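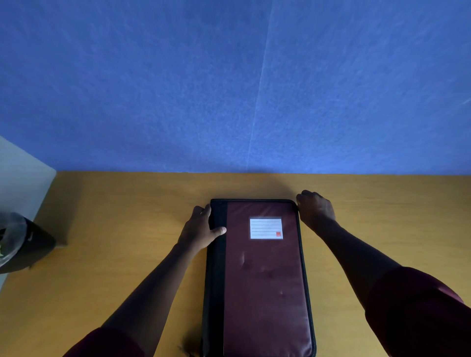 Figure 1. Zippered portfolio case, closed.

Did the shelterbelts save Rustberg? A second look at a popular story
Student project report, Environmental History
Haiyan Tan and Zhenhua Hao

We use cookies to remember your settings. Accept | Manage

Everyone who grows up near Rustberg hears the same story. The wheat farms were blowing away, the Guo family planted rows of trees along their fence lines, the neighbours copied them, and the dust stopped. There is a plaque about it outside the hall at Fikinville. We set out to write a report on how the trees worked. After a month of reading we were much less sure that they did.

What the story claims

The usual version comes from a local history booklet, which says the belts "ended the dust within 4 years". It gives no source. We looked for rainfall figures in the same booklet and found none, which bothered us, as the whole argument depends on the weather staying the same before and after the planting.

It didn't stay the same. The station diary kept at Cikine, the next property west, has rain returning in the second winter after the first trees went in. At that point the trees were, by the diary's own account, "knee high and half of them dead". A knee-high tree does not shelter a paddock. Zhenhua thinks the early belts may have caught some drifting sand along the fences, and I'll grant him that, but catching sand at a fence is a long way from holding soil in the middle of a field.

What else changed

Three other things happened in the same period and the plaque mentions none of them. Stubble was left standing after harvest instead of being burnt. Sheep numbers dropped, mostly through forced sales. And the worst of the sandy blocks were simply abandoned, so they grew over with saltbush and stopped being ploughed.

Any of these could have done more than the trees. We can't say which, and we don't trust anyone who says they can from this evidence.

Measuring the belts today

We walked one surviving belt in January and paced out a line 200 metres downwind of it. Using ribbons on stakes, we judged that the shelter was obvious close in and hard to notice by 100 metres. This was on one hot afternoon with one wind direction, so it proves very little. Still, the paddocks are far wider than that, and the early belts were planted only along the boundaries.

Where we ended up

The trees are worth having. They give shade to stock and birds nest in them, and grown trees do slow the wind for the ground right behind them. Our complaint is with the credit they get. Haiyan wrote most of this section and would have put it more strongly.

If we had more time we would look for the sheep sale records, assuming they were kept.

2 comments | 4 shares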